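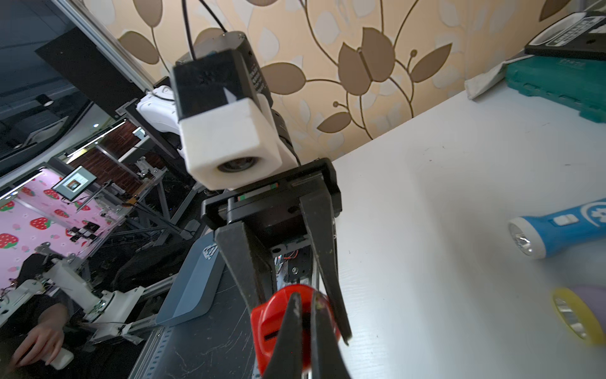 **Figure 2.** A sorting station at the Kudmont returns floor.

### 4.2 What the sorters do now

Before the arms came to Kudmont, a returns sorter picked up an item, decided what it was and put it somewhere. The arms have taken over the first and last of these, which were the parts people could do while talking. What remains is deciding, and a good deal of waiting. On the small-goods table, where Figure 2 has two flashlights, one blue and one pale purple with a yellow head, our interviewees disagreed at length over whether color made for a separate category. The Brimano manual says it does. The floor had managed for years without an opinion.

Job titles changed in March. Sorters became "cell attendants," at the same pay, and were given a 45-page handbook in which the word "attend" is never defined. Fares Azar, the longest-serving of them, described his shift to us as "watching someone else be careful." He had been a fast sorter and was known for it. Speed is now a setting, and the setting belongs to the engineering office upstairs.

The Lagman log we were given holds 1670 entries marked "operator assist." The category covers everything from clearing a fault to nudging an item a little to the left, and management reads it as a measure of machine error. The attendants read it as the only written record that they were at work. Both groups would like the number to change, in opposite directions.

Five attendants told us they missed being tired in the old way. The new tiredness, they said, sits mostly behind the eyes, and the break schedule, drawn up for sore backs, has not been revised to meet it.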